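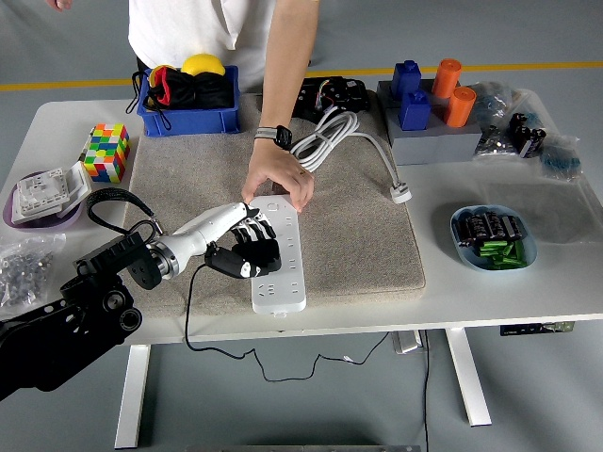

Amirhossein Rezaei 发表于 2023年5月31日 | 版块：控制与感知 | 楼主

标题：灵巧手接触排插表面时，手腕力矩读数漂移，规划器误判碰撞

我们在 Skistari 上做接触任务，对象是白色长排插，放在米色垫子上。手从左侧下去，指尖弯曲压在插座面上，另一端有人用手按着。机械臂和手的驱动都是自己写的，上层规划用 Garnex。

现象：指尖一接触，腕部力矩的估计值就慢慢往一个方向走，几秒之后超过阈值，规划器报碰撞，整条轨迹中止。从 3 月到现在的日志里一共有 3,605 次接触，其中 3,312 次正常走完，剩下的基本都停在这个报错上。

已经试过：
重新做了腕部传感器零点标定，没变化。
阈值调高一倍，报错少了，但真撞到桌面时反应太慢，又改回来了。
换了低通滤波的截止频率，只是漂得晚一点。

有没有人遇到过？

2楼 焊锡不粘
先看线。你那根编织套的粗线从手腕上面绕过去，手腕一转它就会带一个力矩，而且跟姿态有关，标零点的时候标不掉。前臂上那根细黑线一直垂到桌子下面，也算一份负载。

3楼 kuka_no_more
不同意楼上。线缆拉力跟姿态走，姿态不动它就不该动。楼主说的是接触以后手停着，读数还在慢慢漂，更像手指电流环有积分没清。指尖压住硬东西，位置到不了，积分一直累，反作用力就传到腕上。

4楼 焊锡不粘
线缆也有蠕变，套管弯着放几秒，力是会变的。我在 Skatell 那套臂上测过，把线固定到前臂以后漂移小了一半多。

5楼 kuka_no_more
一半多，那剩下的呢？

6楼 Amirhossein Rezaei（楼主）
两个都测了。
先把粗线临时绑到前臂上，空中悬停，不接触任何东西，读数基本是平的。松开以后悬停，也只有很小的变化。
然后接触排插，把手指从位置控制切到阻抗控制，漂移明显变小。切回位置控制，又出现。
看起来主因是 3 楼说的积分。代码里有限幅，不过限幅值是按抓软物体设的，给得很大。

7楼 小满
插一句，排插另一端有人按着，这个也要算进去。人手施加的力不是恒定的，排插又是长条，那头一松一紧，这头指尖下面就会翘。你日志里那些失败的，能不能区分是人按着的还是夹具固定的？

8楼 Amirhossein Rezaei（楼主）
目前没有夹具，都是人按。日志里没记这个字段，我加上。

9楼 Colombo路过
感知这边也说一点。排插是白的，桌子也是白的，排插靠近桌沿那一侧，深度边缘容易糊。如果你的接触高度是从点云里取的，偏低 2 毫米，手指就会一直想往下压，正好喂给积分。建议接触高度不要信视觉，用手指电流判断接触，碰到就把目标位置锁在当前位置。

10楼 kuka_no_more
同意 9 楼，这个改动最小。接触触发的时候顺手把积分清零。

11楼 焊锡不粘
线还是要固定。现在影响小，以后手腕转大角度去拔插头，你会回来找这个帖子的。

12楼 Amirhossein Rezaei（楼主）
改完了，改动如下：
1. 手指电流连续 7 个控制周期超过接触阈值，判为接触，目标位置锁定，积分清零。
2. 积分限幅改成按任务配置，硬物体单独一组参数。
3. Garnex 的碰撞检测在接触阶段改看力矩变化率，绝对值只留一个较高的保护上限。
4. 粗线用扎带固定在前臂上，腕部留了余量。
今天下午跑的几组没有再误报，样本还少，先不下结论。

13楼 小满
第 3 条有点担心。变化率对慢慢压上去的情况不敏感，桌对面还站着人，保护上限别留太高。

14楼 Amirhossein Rezaei（楼主）
上限先按原阈值的 1.5 倍，低速运行。人手那一侧另外划了禁入区，规划的时候整块避开。夹具也在画了，装上以后再跑一轮，把日志字段分开统计，数据贴在这个帖子里。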